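# Why the kettle grows a crust

Water from a tap looks like one substance. It is a mixture. Most of it is water, and a small part is dissolved minerals, chiefly calcium and magnesium. The minerals got in underground or in a riverbed, where rainwater moved slowly past rock such as limestone and took a little of it away.

Scientists describe water with a lot of these minerals as *hard*. Water with few of them is *soft*. The words have nothing to do with how the water feels when you jump into it.

## Measuring hardness

Hardness is given in milligrams per litre, written mg/L. A milligram is one thousandth of a gram. The town of Brimari takes its water from a bore in limestone, and its hardness is 246 mg/L. The next town, Ovia, uses a dam fed by streams running over granite. Granite dissolves very slowly, and the water in Ovia measures 11 mg/L.

A person living in Brimari needs more shampoo to get a lather. The calcium joins up with part of any true soap and makes a grey scum, so that part cannot do any washing.

## What heating does

The calcium in hard water is usually dissolved along with a substance called bicarbonate. When the water is heated, the bicarbonate breaks down. Carbon dioxide gas escapes into the air. What remains is calcium carbonate, a solid that hardly dissolves at all. It settles on the nearest surface as a pale crust called limescale.

Scale builds up fastest where water is hottest: on kettle elements, inside hot water tanks and in the heating parts of water dispensers. Cold parts collect much less. A drip tray can still go chalky, as small splashes evaporate there and leave their minerals behind.

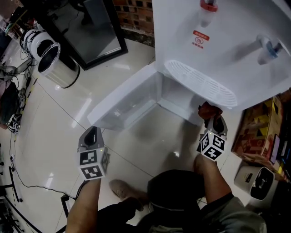
Brendan Ó Dálaigh wrote in to ask whether filtering the water first would stop the crust. It depends on the filter, he was told, and his own jug, which held only charcoal, would leave nearly all of the calcium where it was. Charcoal removes chlorine and some tastes. Removing calcium takes a different material, called ion exchange resin, which holds on to calcium and lets go of sodium or hydrogen in its place.

## Test it yourself

You will need an adult, white vinegar, a saucer and a piece of eggshell. Eggshell is mostly calcium carbonate, the same compound as limescale.

1. Put the eggshell in the saucer.
2. Cover it with vinegar.
3. Watch the surface of the shell for bubbles.
4. Leave it for 9 hours and look again.

The bubbles are carbon dioxide. Vinegar contains an acid, and the acid turns the solid back into something that dissolves. Descaling a kettle uses the same reaction.

**Bore:** a deep, narrow hole drilled to reach underground water.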